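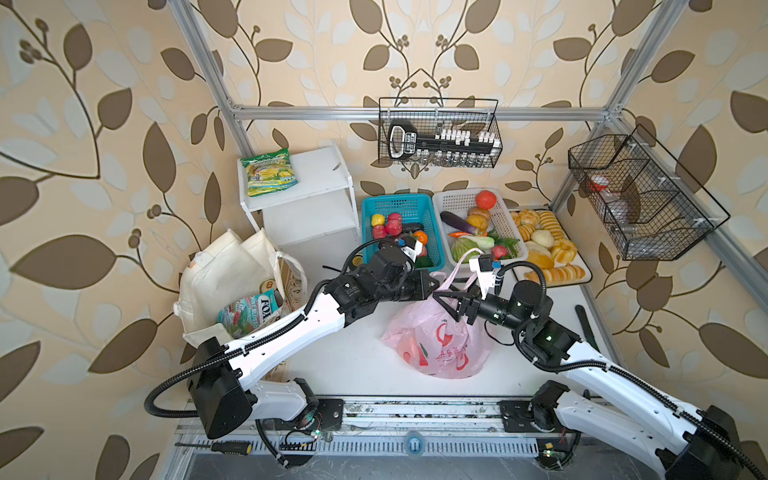 袋の持ち手をつかむだけの作業にまで手順書を求められると、準備の時間が作業の時間を上回ってしまうのではないか、との意見が当機構の窓口に寄せられた。同じ趣旨の問合せは改定案の公表以降も続いており、手順書の要否と記載の程度について、本ページの最初の項目で回答する。

双腕卓上セルの運用に関する指針(Setov指針737)
よくあるご質問

印刷する | メールで送る

1. 適用範囲について

問1-1 軽量の袋や模擬食品のみを扱うセルにも手順書は必要ですか。

必要です。指針737は、対象物の質量ではなく、二本のアームが同一の対象物に同時に接近するかどうかによって手順書の要否を定めています。買物袋の持ち手を一方のグリッパーで支える作業であっても、他方のアームの動作範囲が重なる場合は適用対象となります。
記載の程度については、軽作業区分に限り簡易様式(様式第2号)の使用を認めています。簡易様式は一枚で完結し、対象物の種類、容器の配置、停止の手順、責任部署の四欄を記入すれば足ります。

問1-2 一本のアームだけを動かす日は適用外になりますか。

他方のアームの駆動電源を切り、かつ再投入の防止措置を講じた場合に限り、適用外として扱うことができます。待機姿勢で通電している状態は、双腕運用とみなします。

問1-3 遠隔操作による教示と自律動作とで、適用される条項は異なりますか。

共通条項(第2章から第5章まで)はいずれにも適用されます。遠隔操作による教示には第6章、自律動作には第7章が加わります。同じ日に両方を行うセルでは、切替えの時刻を運用記録に残してください。

2. 作業台と容器の配置について

問2-1 容器の並べ方に決まりはありますか。

果物、野菜、パンなど種類の異なる対象物を扱う場合は、種類ごとに容器を分け、容器の縁が互いに重ならないように置いてください。容器の色や材質は指定しません。ただし、同じ系列の試行を続けている間は、容器の種類を変更しないことを原則とします。

問2-2 袋は容器の手前と奥のどちらに置くべきですか。

指針は位置を指定していません。両方のアームから到達でき、持ち手を把持したときに肘部が枠材に触れない位置を、各事業所で定めてください。定めた位置は配置図に記入し、変更の都度、版番号を改めます。

問2-3 作業に使わない物品を台上に残すことは認められますか。

棚、布袋その他の物品は、動作範囲の外にあり、かつ配置図に記載されている場合に認められます。配置図にない物品が台上にあるときは、運転を開始する前に撤去するか、配置図を改めてください。巻尺や定規の類も同様の扱いとなります。

問2-4 枠材に吊り下げた籠も配置図に含めますか。

含めます。吊り下げ物については、籠そのものの外形に加え、収納物が籠から突き出す高さを記入してください。収納物の入替えにより高さが変わったときは、軽微な変更として事後の届出で足ります。

問2-5 背景の壁面に柄のある壁紙を使用してもかまいませんか。

差し支えありません。画像を用いて把持位置を推定するセルでは、壁面の仕様を試験条件の一部として記録し、系列の途中で張り替えた場合は、別の系列として番号を付けてください。

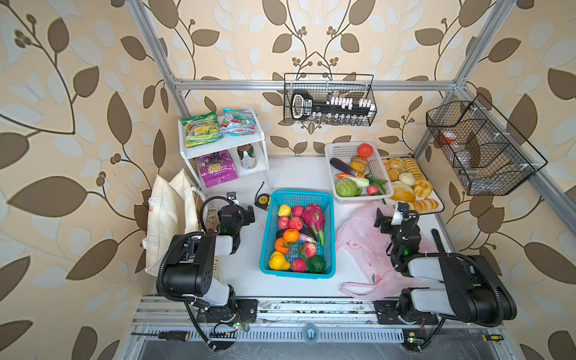

Sastau、2020年11月15日

当機構は、Sastau実習施設における運用状況の確認を踏まえ、第3章(把持及び受渡し)の解釈を次のとおり整理した。従前の回答と異なる部分については、本ページの記載を優先する。旧回答に基づいて作成済みの手順書は、次回の定期見直しまで引き続き使用することができる。

3. 把持及び受渡しについて

問3-1 二本のアームが同じ袋に近づくとき、速度の上限はありますか。

両方の手先が共有領域に入っている間は、手先速度を毎秒80ミリメートル以下としてください。一方が共有領域の外にある場合、内側にあるアームには通常の軽作業区分の上限を適用します。共有領域の境界は、配置図に破線で示します。

問3-2 把持の順序を定める必要はありますか。

あります。先に把持する側を「主」、後から把持する側を「従」とし、手順書に明記してください。左右のどちらを主とするかは問いません。主と従を同一系列の中で入れ替えるときは、入替えの条件も併せて記載します。
遠隔操作による教示では、操作者の判断で順序が前後することがあります。この場合は手順書の改定を要しませんが、運用記録の備考欄に記入してください。

問3-3 薄い袋の把持力はどのように設定すればよいですか。

袋の材質と厚さが事業所ごとに異なるため、指針では数値を定めていません。最も弱い設定から始め、持ち上げた袋が滑らない値まで段階的に上げる方法を推奨します。決定した値は、使用した袋の品番とともに記録してください。袋の仕入先が変わった場合は、改めて設定を行う必要があります。

問3-4 持ち手を結んだ袋と、開いたままの袋は同じ対象物として扱えますか。

別の対象物として登録してください。結び目のある袋は把持できる箇所が限られ、二つのグリッパーの間隔が狭くなります。手順書には、結び目そのものを把持するのか、結び目から出た部分を把持するのかを区別して記載します。

問3-5 グリッパー同士が接触した場合、直ちに停止しなければなりませんか。

監視装置が接触を検出したとき、又は監視者が接触を認めたときは、両方のアームを停止してください。片側のみの停止は認められません。再開に先立ち、指先、手首部のカメラ及びその配線に異常がないことを確認し、確認者の所属を記録に残します。
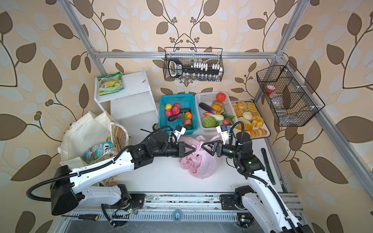

4. 点検及び記録について

問4-1 定期点検の間隔を教えてください。

通電時間の累計が600時間に達するごとに、定期点検を実施してください。左右のアームで累計が異なる場合は、長い方を基準とします。点検の周期を短縮することは各事業所の裁量によりますが、延長は認められません。

問4-2 日常点検では何を確認しますか。

様式第5号に定める項目を確認してください。主なものは次のとおりです。

・ケーブル保護管が関節の動きを妨げていないこと
・レールへの取付けに緩みがないこと
・露出した基板及び配線に損傷がないこと
・手首部のカメラが所定の向きに固定されていること
・非常停止装置が両方のアームに作用すること

表示灯の点灯は通電の目安にとどまります。点灯をもって点検済みとすることはできません。

問4-3 ねじ回し等の工具をレールの近くに置いてもよいですか。

運転中は、工具をアームの可動部が到達しない場所に置き、その場所を配置図に示してください。レール上を工具の定位置とする場合は、転がりを防ぐ措置について点検責任部署の承認を受ける必要があります。

問4-4 失敗した試行の記録は削除してもよいですか。

削除しないでください。把持の失敗、袋の破損、対象物の落下はいずれも保存の対象です。一つの系列につき連続する40回の試行を最小の記録単位とし、途中で中断した系列は中断の理由を付して保存します。

問4-5 Fovier形式以外の様式で運用記録を提出できますか。

提出できますが、項目の対応表を添付してください。Fovier形式は記録項目の並びを定めたものであり、特定のソフトウェアの使用を求めるものではありません。紙による提出は7月の受付分をもって終了しました。

5. 手順書への図の掲載について

問5-1 手順書には必ず写真を載せる必要がありますか。

標準様式(様式第1号)では、両方のグリッパーが対象物を把持した状態の写真を一点以上掲載してください。簡易様式では任意です。写真には、二本のアームの手先と対象物が同時に写っている必要があります。
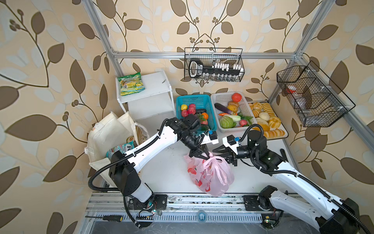 図5-1 双腕による袋の持ち手の把持

問5-2 配置図の代わりに写真を提出することはできますか。

できません。写真は配置図を補うものとして扱います。共有領域の境界や吊り下げ物の高さは写真から読み取れないため、寸法を記入した配置図を別に作成してください。

問5-3 写真に市販品の包装が写り込んでいる場合の扱いを教えてください。

事業所内で使用する手順書については、特段の処理を要しません。外部に公開する場合は、各事業所の広報規程に従ってください。

問5-4 手順書を改定した際、旧版はいつまで保管しますか。

旧版に基づいて取得した記録が保存されている間は、旧版も保管してください。電子データで保管する場合は、版番号をファイルの名称に含め、改定の経緯を記した一覧とともに管理します。

6. お問合せについて

問6-1 個別のセルについて事前に相談することはできますか。

Setov指針担当窓口で受け付けています。相談の際は、配置図の写しと、予定している対象物の一覧をご用意ください。図面のない段階での相談には、一般的な範囲での回答となります。回答は書面で行い、同種の質問が重なった場合は、事業所名を伏せて本ページに追加します。

印刷する | メールで送る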